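About Zirolton

We test robot arms for people who are thinking of buying one and would like a second opinion from somebody who isn't selling it.

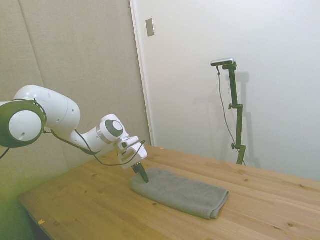 Zirolton started when Masaru Minami, who had spent years running the back room of a linen service, was shown a very nice video of an arm folding hand towels. He asked to see it fold his. The salesman said that could be arranged. It took until December, and the towels turned out to be a problem, mostly because they had been through a commercial dryer and no two came out the same shape. Masaru didn't buy the arm. He did keep his notes, and a few other laundries asked to read them.

We're still a small outfit. Masaru does the testing and Toshio Nagano does the writing and the arithmetic. They disagree fairly often, and when they do, both opinions go in the report.

What we look at

Mostly kits for handling cloth: an arm, a gripper, a camera on a stand, and software that is supposed to tie them together. Cloth is where we see the widest gap between the brochure and the table. A box stays a box when you pick it up. A towel does not, and a two-finger gripper has to find an edge, take one layer or all of them, and let go without dragging the fold apart.

The kit that has kept us busiest this year is Plonetis, a folding package sold with an optional support plan called Drilto. The brochure says it handles up to 100 items an hour. We asked what counts as an item and are still waiting for an answer we can print. Our own log for Plonetis stands at 2,366 attempts, and an attempt counts as a success only if Masaru would put the result on a shelf. He is not generous. Toshio thinks he is too hard on corners.

We don't have a verdict on it yet. The arm is fine – smooth, quiet enough, easy to stop. We have more doubts about the setup time, and about how much of the good behavior depends on the towel being laid out neatly by a person first. If you already have someone doing that, you should ask what is left for the robot to do.

How we work

We use plain towels and an ordinary wooden table, and we don't change either one to help a product along. Each task is run in sets of 10. If a maker wants to send an engineer to tune things, they're welcome, but we write down how long the engineer stayed. Hirano, our booking and reports desk, will send you the full log along with the summary if you ask for it.

We don't take commissions on sales and we don't rank products. We have been asked to do a "best of" list many times and we don't believe in it.

Visits

You can bring your own linens and watch a test on Wednesday afternoons, from 2 p.m. Write to Hirano first. Please wash them the way you normally do, and don't iron them.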